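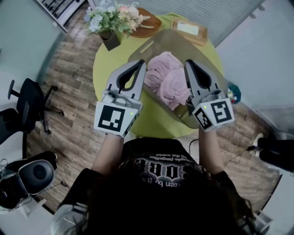 Mulano hand gripper kit, worth it?

tnavarro
Posted 24 March 2018
Looking at the two-hand Mulano kit for recording demonstrations. You get a pair of hand-held grippers with marker cubes at the base, padded fingers, and the tracking software. The reseller (Alexiou) wants 4000 for it. We mostly do cloth: folding, wiping, picking up towels. Has anyone here used it for more than a demo day?
Teodoro

hedlow_bench
We've had one since May. Tracking is good as long as a camera can see at least one face of each cube. If you roll your wrist all the way over you lose it, and the software fills in the gap with a straight line. You have to go through and cut those parts by hand.

priltwood
I sent mine back. The fingers open in a wide V and the pads are fine on a towel or a thick rag. On thin fabric lying flat I had to push down and pinch up a fold first, every time. If your real robot can't do that same move, the recordings are no use to you.

hedlow_bench
That's a technique problem. Start with the cloth bunched up and grab a ridge. I did 419 takes with dishcloths and threw out very few.

priltwood
Starting with it bunched up is choosing the easy case. He said folding. At some point the thing is flat.

hrefna_b
I do both kinds. Priltwood is right about thin fabric, but a rubber mat or a cutting board under the cloth changes how it grabs, so try a few surfaces before you give up on it. My complaint is fatigue. Your forearms are held out over the table the whole time. I stop after 2 hours and the last takes are sloppier. A lower table helped me more than the wrist strap they sell.
Hrefna Baldursdóttir

tnavarro
Thanks. How is calibration? The manual says up to 2 minutes per session.

hedlow_bench
Close to that, if you leave the cameras alone. Bump one and you start over. Check the indicator light on both grippers before every take too. I recorded a whole morning with one of mine off.

priltwood
At that price I'd ask Alexiou for a trial. They let me have one and took it back with no argument. Bring your own fabric.

tnavarro
Asked them, waiting to hear. Will post what I find with the thin stuff.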